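Open afternoon at Grolto draws a full room and one very patient arm

Apr 28, 2023

Grolto opened its doors in Grimthorpe yesterday afternoon, and 31 people came to watch a computer think about crockery. The firm writes control software for robot arms and tests it in simulation first, so most of the visit took place in front of a large screen in what used to be the carpet showroom on Mollah Street.

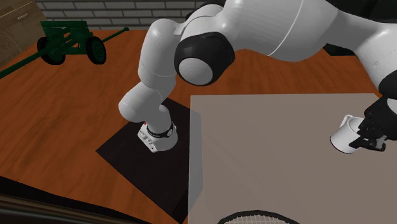
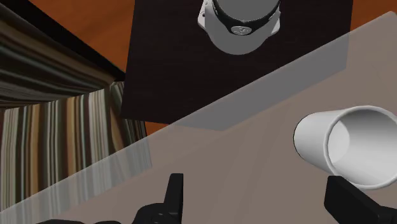
Simulated arm, simulated mug: two views from the table task shown at the open afternoon.

Visitors were given a lanyard, a biscuit and a warning about the step. Zdeňka Hájek, who runs the simulation side, then spent 22 minutes on how a machine is taught to pick up a cup, a skill most of her audience had mastered before they could talk. She took this well. A person, she said, has had years of dropping things to learn from, and the software has to get its dropping done somewhere. At Grolto it does it overnight, on a rack of machines in the old stockroom, and no one has to sweep up.

The package is called Trokolau. The name was chosen by vote two years ago and three members of staff are still asking for a recount. It lets engineers build a table, put an arm on it, scatter objects about and set the thing going thousands of times with small changes: the light a bit lower, the cup a bit further off, the tabletop a bit more slippery than is decent. What survives all that is thought worth trying on a real arm, of which the firm owns one. It was away being serviced.

This last piece of news was greeted with a murmur. Several families had come on the strength of a poster that said MEET THE ROBOT, and a boy in the second row wanted to know if they could meet it when it got back. He was told to ask at the desk, and to general admiration he did.

The choice of objects got more questions than the mathematics. Arif Chowdhury, who picks what goes on the virtual tables, explained that an arm brought up on tidy tables tends to go to pieces on an untidy one, so he puts in whatever he thinks it will not be expecting. A woman from the allotment society suggested he come and look at her shed. He wrote down her number.

Then came the audience's turn. Five visitors were allowed to move a virtual cup wherever they liked with a mouse and see whether the software could deal with it. By the firm's own scoring it made 11 good grasps in 12 tries. The failure belonged to a retired bus driver, who had pushed his cup to the very rim of the table and looked quietly pleased for the rest of the afternoon. Hájek said his arrangement would be added to the test set. He asked if it could be named after him and she said they generally used numbers.

Yogesh Mittal, the managing director, spoke last and for longest. He said the software was intended for small workshops and hospital stores, where the jobs change too often for anyone to program an arm by hand, and that a first customer trial was planned for later in the year. Pressed on who the customer was, he said it was a very exciting time. Pressed again, he said there was more tea.

Councillor Mirta Echeverría, who had come to cut a ribbon and found there was no ribbon, asked how many people the firm expected to take on locally. Four by next spring, Mittal told her, two of them trainees. She said she would hold him to it and wrote the figure on the back of her lanyard, where a good many people saw her do it. The council let Grolto have the showroom at a reduced rent for its first year and would like something to show for it besides the new sign.

Not everyone left converted. Rezaul Wanigasekara, who has the café two doors along and supplied the biscuits, stayed to the end with his arms folded. He washes a great many cups in a week, he said, and would be interested in a machine that did the same, but as far as he could make out this one only existed when the computer was switched on. Hájek offered to take him through the difference between the simulator and the controller. They were still at it when the chairs were being stacked, and he had unfolded his arms by then, though only to draw his sink on a napkin.

The firm says it will hold a second afternoon once the real arm is back. Places are free but should be booked at the front desk, and the poster is being reworded. Parking is behind the building, entrance from the lane. Mind the step.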